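Re: [mobile-manip] Vosanon two-arm kit, lease or buy?
From: Jannik Pfeiffer
To: mobile-manip list
Thursday, 16:42

On Thursday, Estuda purchasing desk wrote:

> We have been quoted for the Vosanon two-arm kit by Lomport, either bought
> outright or leased with their support package. The demonstration we saw was
> all blocks and foam shapes. Our interest is tableware: plates, bowls, cups
> and cutlery, mixed, on ordinary furniture, no fixtures.
>
> Does anyone on the list run one on that sort of load? In particular:
>
> 1. Are the standard fingers good enough for thin rims and cutlery handles?
> 2. Is the wrist camera usable, or do you rely on the head view?
> 3. How bad is the cable routing? The brochure is coy about it.
> 4. Is the support package worth having?
>
> We are also looking at the Russo single-arm unit, which is cheaper but would
> mean putting things down to change grip.

We have had the kit since February, on lease, and tableware is most of what we do with it. Answers in your order, then a few things you didn't ask.

1. Fingers. Adequate, with reservations. On plates and bowls they close on the rim and hold. What matters is the approach angle: come in too flat and the outer finger meets the side of the dish before the inner one is over the edge. Lomport's default approach is too flat for anything shallow and we replaced it in the first week. Forks are fine once they are clear of the table. Picking one up off a flat surface is the weak point, and teaspoons are worse than forks. Cutlery lying in a bowl is easier than cutlery lying on a table, as long as the bowl doesn't move.

Our log stands at 1,159 grasp attempts on the current fingers, of which 1,086 were held through to the place step. I would not put much weight on the ratio. It covers all the item types together and the mix is skewed towards bowls. The failures are mostly spoons. I can send you the breakdown by item off-list.

Finger wear is more of an issue than the brochure suggests. Lomport says to inspect the contact faces every 400 cycles and we have found no reason to stretch that. Buy a spare set with the kit; ordering one later took us the better part of a month.

2. Wrist camera. Usable for the last part of an approach and for little else. The fingers take up a good deal of the lower part of the view, so once an object is between them you see less of it than you would like. It also smears when the arm is moving at any speed, and so does the head camera. We plan from the head view, stop, take a wrist image, correct, and close. The stop costs time. Without it we had a lot of near misses on rims. Anything in the background that moves will upset the supplied change detection in both views, so either mask it or turn the detection off. We turned it off.

3. Cables. The brochure is coy for a reason. They run externally at the wrist, in a loop that has to be long enough for full rotation and is therefore long enough to catch on things. Clip them as far down the arm as you can and put a soft limit on wrist roll. We have ours set 30 degrees short of the maximum on each side and have not missed the range. Check the connectors weekly. If one works loose the symptom is an intermittent gripper fault which the controller reports as an overcurrent, so you can waste an afternoon looking in the wrong place.

4. Support. The package gets you a reply by the next working day and remote access to the controller. The replies are competent. Firmware updates are included, but they reset the tool offsets, and the release notes do not mention it. Save your configuration first. If you have someone in-house who is comfortable with the controller, I would take the lease without the package and see how you get on.

On Russo: we had the single-arm unit on trial before this. It is stiffer and quieter, and the software is better documented. For stacks it was slow, for the reason you give. With two arms you can hold a dish in one gripper and a fork in the other and move both, which cuts the number of trips between tables. Whether that is worth the difference in price depends on how much of your load is nested. If it is mostly single items on a tray, I would look at the Russo again.

A few views from our set-up, which is a plain room with ordinary tables:

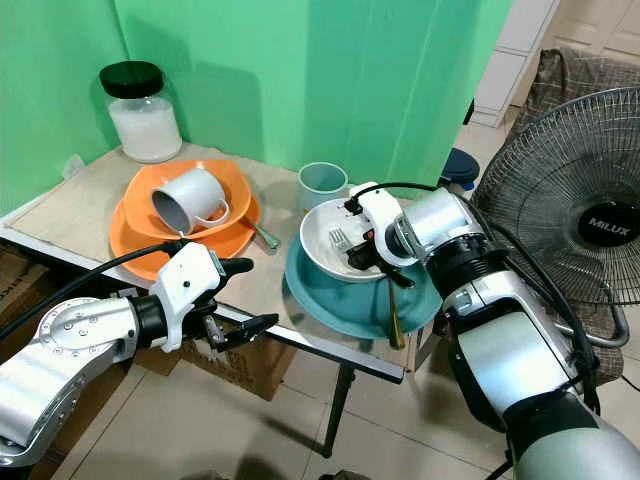 Right gripper on the rim of the white bowl, with a fork lying inside it.

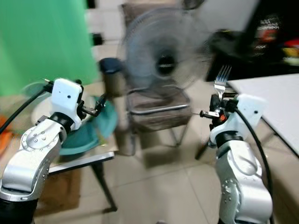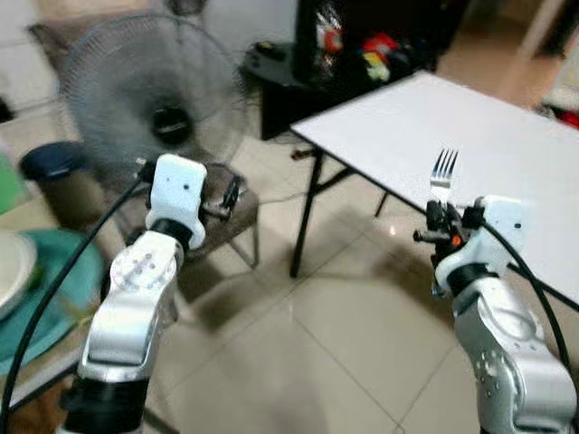
Fork held tines up in the right gripper in both of those. The first of the two also has the teal plate in the left. 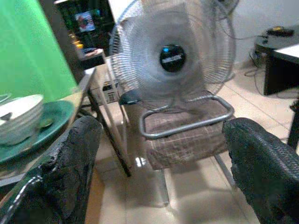

Wrist view with the fingers open.

On calibration, the supplied routine assumes a matt, level target and a fixed base. If your base is on castors, redo the head-to-arm calibration every time it is moved, even by a few centimetres. The drift does not show up on large objects and then you lose every spoon. The routine itself is quick – most of the effort is in finding somewhere to put the target where both arms can reach it.

Table height also needs thought. The elbows want more clearance than the reach diagram implies, and with a low table the forearms end up steep, which brings back the rim problem under point 1. Ask Lomport for the clearance drawing as well as the reach diagram. They have one, but it isn't in the quotation pack.

If you do go ahead, ask for the lease to start on commissioning and not on delivery. Ours started on delivery and the controller arrived after the arms.

Jannik Pfeiffer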